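Clidness Forums > Work and Jobs > Packing, picking and warehouse

Thread: "Nobody's job is at risk" (gift packing, Vasport)

benchmonkey
Joined November 2018

Been packing gift boxes for Geerts at the Vasport site for six years. Last month they told us part of the job is going over to robots. There's 20 of us on the line. The letter says no job is at risk and we will all be "moved up to higher value tasks". So far the higher value task is showing the gripper how to put an orange pack in a black box.

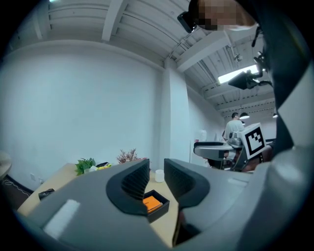

Borghild Engström
Our place went through the same and I'd take the letter at face value until you have a reason not to. My wrists were shot from folding cartons. The arm does the folding now and I do the checking. Same money.

benchmonkey
Glad it worked for you. Did they put the same money in writing? We asked and got a slide with a smiling cartoon on it.

Borghild Engström
Yes, in writing, after the union asked twice. So ask twice.

tapegun_terry
At Kisdale we were promised the same. 262 on the books when the first arm came in, 153 now. Not one person sacked, they're quite proud of that. They just never replaced anyone who left, and the ones still there cover two stations each.

Wouter Van der Linden
That's hardly down to the arm though, is it? Kisdale lost a big contract that year. You'd have shrunk with or without it.

tapegun_terry
Funny how the contract gets the blame and the arm gets the credit.

benchmonkey
What bothers me is the skill side. I can tell from the feel of a lid if it's going to pop open in the van. Now I do everything through a pair of big grey fingers, slower than a new starter, and the manager writes down that packing is a simple repeat task. The target they've mentioned for December is 200 boxes a shift.

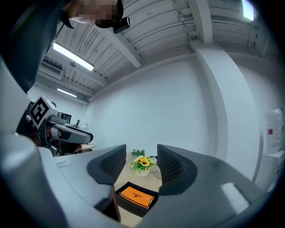

I asked who gets the blame when a box goes out wrong and the answer was "the system will flag it". Flag it to who? It'll be whoever is standing nearest, on the same grade as before.

Wouter Van der Linden
Fair point, that one. Get them to name a person for it before you agree to any new job title. And ask what training you get, with hours against it.

Borghild Engström
Agree with Wouter. I still think you're being a bit gloomy.

benchmonkey
Maybe. Meeting's next week, I'll post what they say about the grades.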